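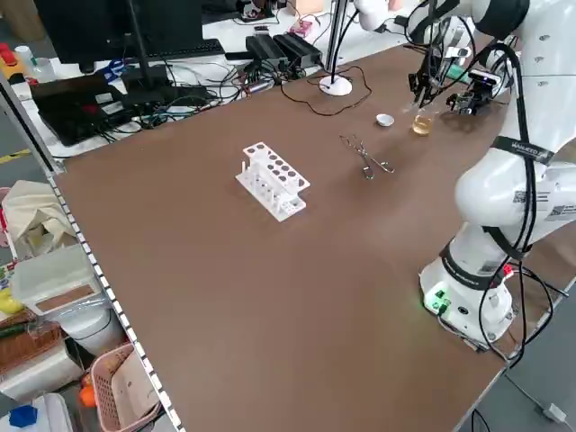 I have a grudge against the test tube rack, and it has lasted longer than most of my friendships.

The rack is the one piece of lab furniture that looks as if it were designed by somebody who had heard about test tubes over a bad phone line. It's light enough to skid when you bump it and tall enough to tip when you bump it harder. The holes come in one size. Tubes come in four or five, depending on who did the ordering and in what mood. So the thin ones lean like commuters and the fat ones sit half an inch up, waiting for an elbow. I have used wire racks, wooden racks, plastic racks and a block of foam with holes poked in it by a pencil, and the foam was the best of them.

I bring this up because the college where I teach evening chemistry has been asked to make a list of small glassware and bench tools it could do without. The phrase in the memo was "low-use legacy items." Everything on a chemistry bench that doesn't plug in is apparently a legacy item now. We have until December to answer, and since the form gives me a box that holds 50 words, I'm using this space for the rest.

Start with the tongs. Ours are plain metal tongs, the kind with loops for your fingers, and they live in a drawer with eleven years of rubber stoppers. They appear on the list as "tongs, misc." I would like to know what is miscellaneous about them. They do one thing. They pick up something you shouldn't pick up with your hand. Most of the equipment in the building can't be described that briefly, including the photocopier.

People who haven't held a pair in a while forget how bad they are. The handles cross, so your fingers go one way and the tips go another, and the first time you use them you'll chase a crucible around the bench like the last olive in the jar. You have to be shown where to grip (low on the curve) and then you have to be left alone to be bad at it. By the third week a student who used to fling hot porcelain at the wall can lower a dish onto a mat with no sound at all. I've never found a line on the grading sheet for that, so I give them the point under "cleanup."

Then there's the evaporating dish, which I will defend against all comers. It's a small white bowl. You put a solution in it, you warm it, the water leaves and whatever was dissolved stays behind in a crust. That's the whole show. I have taught that experiment with table salt to people who have been eating salt their entire lives, and every single class there is somebody who bends down over the crust and says, "Wait, so it was in there?" Yes. It was in there. We said so on the handout, in bold.

The memo proposes that this experiment be moved to a piece of software called Trernau. I spent an evening with Trernau and I'll be fair to it. It's pretty. The flame is blue, the dish is round, and the salt arrives on time. You can evaporate a full dish in 44 seconds and then do it again, and again, and at no point does anything spit, crack, smell, or stick to the bottom so hard you need a scraper. If you leave the burner on too long, a little message comes up asking whether you meant to. I have never had a burner ask me that. I would have liked it to.

My trouble is that the spitting is the lesson. A dish of salt water behaves itself until it's nearly dry and then it starts throwing hot grains at your goggles, and that's when you find out why you were told to turn the heat down. You can read that sentence as many times as you like. You will still not turn the heat down until one lands on your wrist.

I don't want to be the old crank in the corner praising soot. I like machines. I own a rice cooker that I trust more than my bank. If someone wants to give us a titrator that does the boring part, I'll clear the bench for it personally. What I object to is the idea that the simple stuff is only there because we couldn't afford the complicated stuff. Nobody looks at a kitchen and says that now there's a stand mixer, the spoons can go.

And a kitchen is the right comparison, because a bench tells you about the person working at it the same way a counter does. Some people lay everything out in a row, rack to the left, dish in the middle, tongs where the hand will fall on them, and they look as if they're about to perform surgery on a trout. Others start with one beaker and end up working in the last four square inches of clear surface with their notebook balanced on the sink. I belong to the second group and teach as though I belonged to the first. My students figured this out by the end of September.

A word about beakers. The small ones are on the list too, since "larger beakers can be used for small volumes." This is true in the way that a bathtub can be used for soup. Put a little liquid in a big beaker and it spreads out across the bottom in a sad film, and you can't pour it, and you can't see what color it is. Put the same liquid in a small beaker and you've got something to look at. Pale yellow, weak tea, the color of the white wine at a faculty event. Half of beginning chemistry is deciding what color a thing is and then arguing with your bench partner, and you need some depth for that. I have seen two grown adults with jobs and mortgages stop speaking over "straw" versus "amber."

The lines on the side, I admit, are a disgrace. A beaker's markings are a rumor. We tell everyone on day one not to measure with them, and then everyone measures with them, me included, if the door is closed. I've come to think the lines are there to teach you how much to trust a printed number, and if so they've done more for public understanding than the rest of the stockroom put together.

Now the money, because there's always a paragraph on the money. The memo says that storing and replacing these items is a recurring cost. So it is. Students break glass. We sweep it up, we put it in the box marked for it, and we buy more. A supplier called Berhe sells us the little dishes, and the last time I looked, replacing everything we'd broken in 2 terms came to less than the college spent on a banner that says WELCOME BACK and has a typo on the other side. The software is a subscription. Nobody has ever dropped a subscription on the floor, I grant you, but you do have to keep buying it when it's in perfect condition.

I also question who counted the uses. "Low-use" was worked out from the sign-out sheet, and the sign-out sheet hangs by the day stockroom, which is locked when my class meets. We take what we need from the cabinet, we wash it, and we put it back. According to the paperwork, my evening section has been doing chemistry with its bare hands for years. I'm a little proud of that.

So here is what I put in the box, after several drafts. Keep the dishes. Keep the tongs, and stop calling them misc. Keep the small beakers, and if you must throw out beakers, throw out the giant one on the top shelf that I have only ever seen hold umbrellas. Buy Trernau as well if there's money left, because it'll be handy on snow days, and I'm told the periodic table in it is nice.

As for the test tube racks, I had a speech ready. They were the one thing on the form I was prepared to give up without a fight, and I had the pen in my hand. Then I read down the list twice and they weren't on it. The racks are classed as furniture. They're staying, all of them, and there's a note saying we may be getting more.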